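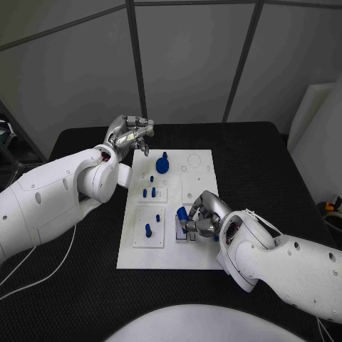
Peg board and table check, Nurmi room, 24 July 1999
Done by: Ilari Harju

Right, same list as June, with my comments after each line. I've tried to keep them short (I know, I say that every time).

1. Table steady, no rocking. OK. I leaned on all the corners and gave it a good shove.

2. Table top clean. Mostly OK. The fine texture on the black surface holds on to crumbs and eraser bits like you wouldn't believe, so please use the soft brush first and then the damp cloth. No Purnodine on it, that's for the floor!

3. Board lies flat. OK. It's back in the centre of the table where I like it.

4. White plates sit properly on the board. One comment: the square one at the lower left had a bit of play in it. I've snugged it up and I'll look again next time.

5. Blue pegs, no cracks or sharp edges. OK except one. The taller one with the rounded top had a rough spot I could feel with my thumbnail. Sanded it, feels lovely now.

6. Big round blue part, knob on top secure. OK. Tried to wiggle it and it wouldn't budge.

7. Slots and holes clear. Fixed on the spot. There was fluff in the slots with the black outlines. A dry paintbrush gets it out, please don't go poking in there with a screwdriver.

8. Outlines readable. OK for now. The thin circle near the upper right is the one I'd keep an eye on, as it will be the first to go if anybody scrubs hard.

9. Spares. Spare pegs are in the Ondley tin, 40 on the label and 40 when I tipped them out. Lid is stiff, mind your fingers.

10. Lighting over the table. Not OK. One tube is flickering and it drives me batty. Reported to Clinuretti, job number 81.

Still open: items 4 and 10. Next check in 20 days.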